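3.2 Shelves, bins and the cost of putting things down

Earlier work on small packing areas, Konik's trial included, treats the shelf as neutral ground: a thing is either on it or it is not. We doubt this. Trays and bins invite different kinds of carelessness, and a layout that looks tidy on a floor plan may be a nuisance to anyone working in it.
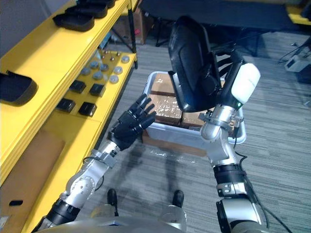
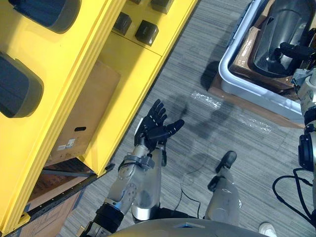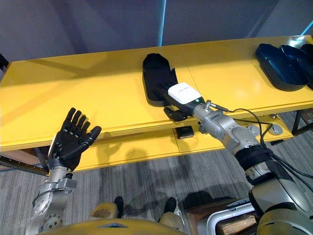

Figure 4. Work area with yellow furniture. First picture: black trays on the upper shelf, and a grey bin on the carpet with wrapped cardboard boxes inside.

Talebi argued that a bin on the floor saves time because it can be filled from any side. His own records hardly bear this out. Of the 126 placements he logged, 30 had to be repeated, and he puts nearly all of these down to haste. We would look first at the height of the bin. Reaching down past a raised shelf is awkward, and wrapping left on the floor makes it more so – a point his report leaves to a footnote.

The case for shallow trays is a little better, though it has been oversold. Tindell's guide claims that a raised rim 'keeps items where they belong'. It keeps them from rolling off, perhaps. Whether they belong there is a matter for whoever did the sorting, and in the August sessions 19 items were set down neatly in the wrong tray. Urrutia counts these as successes. We do not, and our totals are lower than his for that reason.

We also left out the first 10 placements of each session, when the layout was still being changed.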